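Visdale Angling Forum > Stillwater > Lines and leaders

Sinking line: counting down gives a different depth every time

Asked by Rolbridge
Viewed 1405 times, 3 answers

I fish Visdale reservoir for trout, mostly from the dam wall and now and then from a drifting boat. I have gone over to a full sinking line with a stated rate of 3 inches per second. The method I was taught is to cast, count, retrieve, and add five to the count until a fish takes or the fly touches bottom. 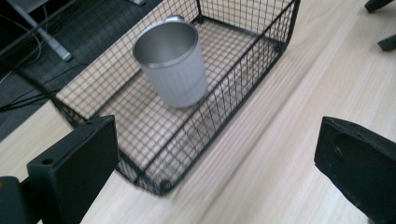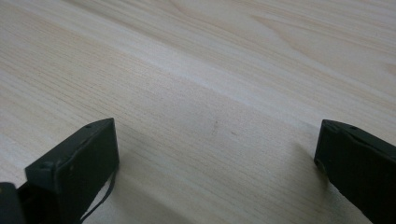
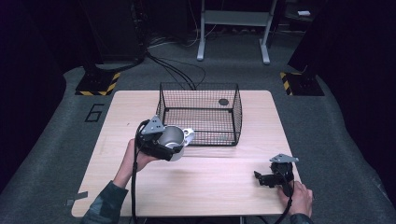 The trouble is that the count does not repeat. Off the wall I have 20 feet of water according to the depth board. At 3 inches per second I should need a count of 80 to reach bottom. On one morning in February I picked up weed on a count of 79, so I took the stated rate as correct. In the same spot, with the same line and fly, I have since counted well past 90 without touching anything, and on another visit I was in the weed before 65. The water level on the board had not changed between visits.

Leader is 12 feet of level 8 lb fluorocarbon. The fly is a size 10 with a light wire underbody. I count against a watch, so the seconds are right.

Is the line faulty, or is the method less exact than I was led to believe? And does anything need to change for the boat?

Answer 1, by Lo

Could be the line. Mine went off after two seasons and I swapped it for a faster one. Fish were higher up anyway most days. Try a floating line and a longer leader.

Answer 2, by Ibrahim Onuoha (accepted)

I doubt the line is faulty. The stated rate is for a length of line sinking freely in still, fresh water at one temperature. On the bank several other things act on it.

1. Tension. If you hold the line tight to the rod tip during the count, the near end is suspended from the rod and the far end swings down and towards you in an arc. It sinks slower than the stated rate and ends up closer in. If you feed a few feet of slack after the cast, the line falls much nearer to level. My guess is that this accounts for most of your spread. Choose one way and keep to it.

2. Undertow. Wind blowing on to a dam wall pushes the surface water towards you, and a return current runs out underneath. The line can be held up or dragged off to one side. With the wind behind you the surface drift goes the other way. Write the wind direction next to the count.

3. The thickness of the line. Unless yours is sold as density compensated, the thick belly sinks faster than the thin tip, so you get a sag in the middle. The belly can be at 20 feet with the fly still well above it. When you start to pull, the fly first travels downwards along the line of the belly and then levels out. A bottom contact early in the retrieve may be the fly following that sag.

4. The leader. Twelve feet of fluorocarbon sinks slower than the line. A light fly on the end will lag behind by several feet. Shorten it to six or seven feet and the fly and line will agree better. In clear water you may lose some takes that way, so it is a trade.

5. Dirt. Grease and algae on a sinking line trap small air bubbles. Wash it in warm water with a drop of washing-up liquid, rinse it and wipe it dry.

6. Distance. The wall at Visdale has a sloping stone apron. Two casts that differ by five yards may land over different depths, and the board only tells you the level at the board. Mark the running line with a waterproof pen at a comfortable distance and cast to the mark.

For a test, pick a calm day, cast to the mark, give three feet of slack, then count. Do it ten times without caring about fish. If the counts still vary widely after that I would look at the line.

For the boat, the count is only good for the time before the boat catches up with the line. Drifting at one foot per second, a count of 60 brings you 60 feet closer to where the fly landed, and if you leave the slack alone the line goes down almost under you. Either use a drogue to slow the drift or cast across the wind and count to no more than 30. If you need more depth than that gives you, use a faster line – a 6 inches per second line will do the same job in half the time.

Comment by Rolbridge

I have been holding it tight on some days and not on others, depending on how cold my hands were. The line is not density compensated. I will wash it and do the ten casts.

Answer 3, by Ika (2308 points)

Agree with the above, two additions. The count should start when the line goes through the surface, and a greasy line can sit on top for several seconds before it does. Give one sharp pull straight after the cast to sink it, then begin.

Also, weed grows. Your 65 may have been the same spot with more weed on it.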